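Search this guide Go

Tukow Floor Loom Owner's Guide
Section 4: Dressing the Loom, Back to Front
Revised 4/28/19

Dressing a loom means putting the warp on it. It takes an afternoon, or two if you own a cat. Read the whole section once before you touch any yarn. We know you won't, so the important cautions are repeated where they tend to be needed.

Before You Start

You will need your wound warp with the cross tied, a pair of lease sticks, the raddle, a threading hook, scissors, and a roll of heavy brown paper. The paper should be slightly wider than your warp. Gift wrap is not heavy brown paper, however festive it makes the back beam look.

Clear enough floor to walk all the way around the loom. If it stands on carpet, check that all four feet sit level, and check again after the first hour. Carpet gives way slowly and in secret.
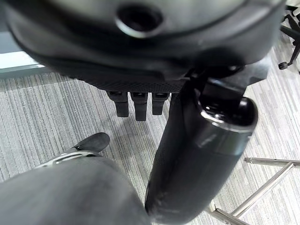
Lock both beams before going further. The brake pedal on the right works the back beam, and the ratchet on the front works the cloth beam. People who learned on the older Pakzad looms will reach for the opposite side for about a month. There is no cure.

Beaming the Warp

1. Slide the lease sticks through the cross, one on each side, and tie their ends together with a finger's width between them. Only now may you cut the ties on the cross.

CAUTION: Cutting the ties first turns a warp into a very expensive mop.

2. Lay the warp in the raddle, starting from the center mark and working outward. Put the same number of ends in every space. Fasten the raddle cap with the rubber bands supplied.

3. Slip the end loops over the apron rod and center them. Release the brake and turn the crank away from you, feeding in the paper as you go.

NOTE: A helper should hold the warp at the front with firm, even tension. A helper who is looking at a phone supplies neither.

4. Stop every turn or so and shake the warp gently. Don't comb it with your fingers. Combing feels productive and moves all the tangles to one place, where they wait for you.

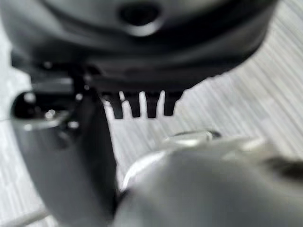

5. Keep winding until the end of the warp hangs just over the breast beam. Set the brake. Remove the raddle and put it away, or you will sit on it.

Threading and Sleying

6. Hang the lease sticks behind the shafts at eye level from your stool. Cut the loops at the front and take the ends in order from the cross, one to each heddle. After every group of 12, check the group and tie it in a loose slipknot.

CAUTION: An error found now costs a minute. The same error found after six inches of cloth costs the evening and possibly a friendship.

7. Sley the reed from the center out, then tie on to the front apron rod in small bunches. Pat the warp with a flat hand and tighten whatever feels soft.

Reader comments

Babak Bahrami
Step 4 should be in red. I combed. I spent most of February uncombing.

Rogério Toledo
Does the paper work with the narrow Iltham model, or are sticks better? My edges keep sliding off the roll.

Babak Bahrami
Paper's fine on mine, but cut it wider than you think. Sticks if your warp is really long.

dalow_weaver
Feet on carpet, yes. I put scrap plywood under mine and it finally stopped creeping toward the window.

Contact Tukow Looms | Copyright Tukow Looms, all rights reserved | Back to top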